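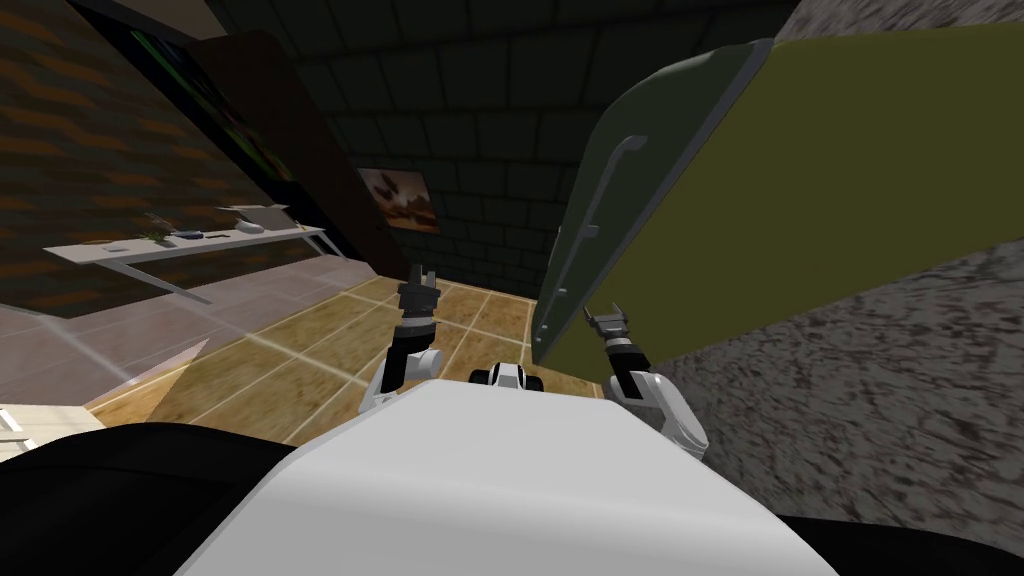 Leidy Mamani wrote:
> The 1798 survey gives the Urkthorpe exchange a hipped roof over the
> whole building, and I see no reason to doubt it. The present gable on
> the north side would then be a later change. I would like the model
> for the Flarnska study to show the hip throughout. Could you confirm
> the wall height you are using on that side? I have 221 inches from
> floor to plate and want to be sure we agree.

Leidy,

221 inches is what I have too, taken from the finished floor to the underside of the plate. The old floor was lower. The sill of the blocked door on the east wall suggests a step down of 7 inches, but I have left that out of the model until the floor is opened.

On the roof I disagree. The survey plan is drawn at a small scale and uses the same diagonal hatch for every building on the street, including the chapel, which has never had a hip. I read the hatch as a convention for "slate" and would not take the shape from it.

The framing also argues against a hip at the north end:

- The last two trusses have no mortises for hip rafters, and no patches where mortises might have been filled.
- The purlins run straight through into the gable wall. The ends are pocketed in the stone with the original lime packing.
- The carpenter's marks run in order from south to north with no gap. If the end bay had been rebuilt I would expect a break, or a second hand.

The south end is a different matter. There the hip is certain and the marks agree with it. A building hipped at one end and gabled at the other is not rare in that district where the gable end stood against a neighbor. The neighbor in this case would be the old weigh house, pulled down before the street was widened.

What I can't explain is the string course. It returns around the north corner for 2 feet and stops dead. If a party wall was planned from the start there was no need to return it at all. Did your notes from the Sultance papers mention a change of plan during building? Nina has the box list but I have not seen it.

For now I have the north gable in the model as built and your hip saved as a second version. Both load from the same base file, so switching takes no time. The scan data is thinned to one point in 700 for the roof space, and I can send the full set if you want to check the purlin pockets yourself.

Mitiku Wako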